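Wunderlich Office Desk, White, with Cable Grommet

Item: Wunderlich desk, straight, single top
Sold by: Tidodis Office Furniture
Status: in stock, ships flat
Rating: 68 reviews

Plain white desk. Thin legs, closed front panel, one round dark grommet in the top for your cables. Fits a small office, a spare room, a shared workroom. No drawers. If you want drawers get the Mida pedestal, sold separately, rolls underneath.

What you get
- desk top, white
- legs, white
- front panel
- grommet with cover, dark
- screws, bolts, hex key
- instruction sheet (pictures only, no words)

Not included: chair, lamp, pedestal, cable tray, monitor arm.

Assembly
3 bolts per leg. Hand tight first, all of them, then go back round with the key. Do it upside down on a rug or the flattened carton. Two people to turn it over, please, don't drag it on its legs. The legs are fine standing, they do not like being dragged.

Front panel goes on before you flip it. We get this question a lot. If you forgot, you can still do it after but you'll be lying on the floor.

Grommet
Comes fitted. Cover lifts out with a fingernail. Takes a normal power plug if you feed it through on the diagonal, big square power bricks stay underneath. Replacement covers are in Spare Parts, dark or white, same size for every Wunderlich top.

Care
Damp cloth, drop of dish soap, dry it off. No scouring pads. No bleach sprays. Pen comes off with a little rubbing alcohol, try a corner first. Hot mugs need a coaster, a hot pan will mark it for good and the warranty doesnt cover that.

Goes with
- Mida pedestal, white, on casters
- Zandine cable tray, clips on under the back edge
- Zandine desk mat, grey or black
- any task chair with arms that drop low enough, check your arm height against the front panel before ordering

In a room
White desk plus black chair works, so does white with almost anything. Against glass or pale blinds it goes very quiet, good if the room is already busy. One colored thing on top is plenty. If you have glass on two sides put the long edge along the blinds and sit side on, you'll get less glare on your screen. Ceiling lights will still show in the glass, tilt the monitor down a bit.

Keep the back edge clear if you want to reach the grommet. Books flat, not stacked over the hole. Cups well away from the laptop, obviously.

Delivery
One carton, heavy, curbside as standard. Room of choice is extra, pick it at checkout. Check the corners before the driver leaves and write any damage on the slip. Even a dent in the cardboard, write it down.

Orders placed before noon usually leave the same day. Not in April, thats stock check and everything runs a day or two behind.

Returns
Unbuilt and in the carton, fine, we send a label. Built, please call first and ask for Ilse Seidel, she handles all the desk returns and will tell you what's possible. Don't just ship it back assembled. Someone did.

Warranty: 3 years on the top and legs. Grommet cover not included, it's cheap.

Larger orders
Fitting out a floor or a school, ask for a quote. We have done 1,000 desks on one order and we have done six. Same person answers either way. Please send door widths and elevator size with your first email, saves everyone a week.

Desk by the blinds, and a pale cup with the glass behind it: 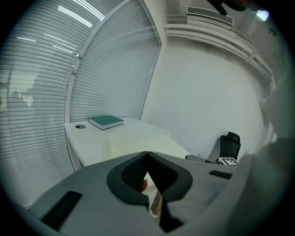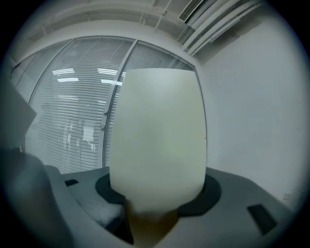
Questions people ask
Can I cut a second hole? Yes, with a hole saw, from the top down, tape over the spot first. Warranty on the top ends there though.

Does it wobble? On carpet a tiny bit untill you tighten the bolts again after the first week. Do that.

Can two go side by side? Yes. Joining plate is in Spare Parts, one per pair, fits under the tops. Line up the front panels before you screw it down.

Other colors? White only for now. Oak look is planned, no date yet, leave your email with the shop and we'll write when it's in.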